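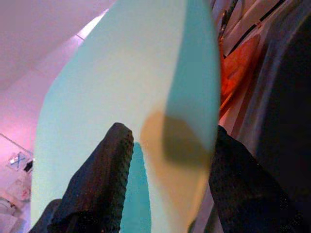 Pale green sheet, curved, with a brownish patch near the lower center.

Notebook entry, September
Dovel conservation workshop, paper bench
Entered by R. Fukuda

Subject: wheat starch paste, second batch, for the Nakajima account books

The first batch was set aside this morning. It had separated overnight in the covered jar and had a sour smell when opened. Mr. Morikawa and I agreed that it should not be used on the ledgers, and it was discarded before work began.

The second batch was started at 9:40. Starch was weighed at 50 grams and left to soak in filtered water for one hour. It was then cooked over low heat with constant stirring until it turned from milky to translucent, and kept at that stage until it pulled away from the spoon in a thick ribbon. Cooling was done in a water bath. The paste was passed through the horsehair strainer 2 times, the second pass with a little added water.

Test strips were prepared on offcuts of the repair tissue. The strips pasted at full thickness cockled badly under the blotter. Those pasted at the thinner strength lay flat after pressing, though one lifted at a corner when flexed. Kohei Sakamoto suggests a longer pressing time before the strength is changed again. I have no objection, and the next strips will stay under weight until tomorrow afternoon.

The Nakajima inventory lists 1,521 leaves in all. Of the volumes received so far, 8 have broken sewing and will need to be taken down fully. The rest can be repaired in place. Yasuo Sakamoto has asked that the loose receipts found between the pages be foldered separately and keyed to the page where each was found. Pencil only, on the folder and never on the receipt.

Supplies: the Promedier blotters are thinner than the previous order and take up less moisture. They are acceptable for interleaving - not for pressing. Kazuhiro Sakamoto will inquire about the older weight.

Open points: whether the red ruling ink is stable in water (spot test on volume four still to be done), and whether the covers go back on the original boards. Mr. Morikawa has the key to the humidity cabinet until the end of the month.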